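Famlow Reading Journal, hardcover, 214 pages
Sold and posted by Stendard Books & Paper

We stock three reading journals and get asked which one will make you read more. None of them will. If you've signed up for a reading challenge and you're already behind by March, a journal won't fix that. What the Famlow does is give you somewhere to put titles, dates and the odd grumble, and it does that better than most of the ones we've sent back.

What's in it
An index at the front, 200 single-page book entries, and a handful of blank pages at the back. Each entry has room for title, author, format, start and finish dates, and a lined block for notes. There's a star rating too, which you can ignore. Half stars are up to you and your pen.

The challenge grid
The publisher calls it a "motivational reading map". It's a bingo card. You get 25 squares with prompts already printed in them, and some of the prompts are daft ("a book that changed your life" is a lot to ask of a library paperback). The centre square is blank. Mateja Todorova, who does our ordering, pastes her book club's own card straight over the top with a glue stick and says the page takes it without buckling much. If your group swaps its tasks every season, do that, or buy a plain notebook and save yourself the money.

Paper
The label says "bleed-proof". We don't believe labels, so we tried it. Ballpoint and gel were fine. Fountain pen was fine with a fine nib and feathered a bit with a broad one. Highlighter showed through on the other side — not badly, but you'd notice. Alcohol markers go straight through, so keep them well away.
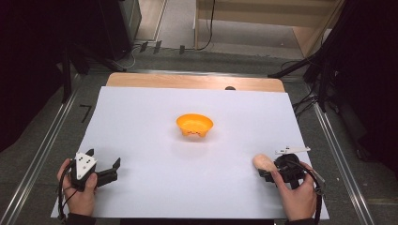 Binding
Sewn, with one ribbon. It opens flat from about the second week of use, and before that you'll be holding it down with your elbow. The ribbon on our shop copy has started to fray at the end. Krešimir melted his with a lighter, at his own risk.

The app
There's a code inside the cover for the Flukent companion app, which is meant to bring your list across from wherever you keep it now. We tried it on a Friday with a fair-sized list and it doubled up every re-read. If you count re-reads toward your challenge, type them in yourself. The journal works perfectly well without it.

Or consider
The Vidmar pocket log is smaller and has no prompts at all. Better for people who get through a lot of library books and don't want to write an essay on each.

Colours: grey, bottle green. Mustard is out until December.
Returns: unmarked copies only, please.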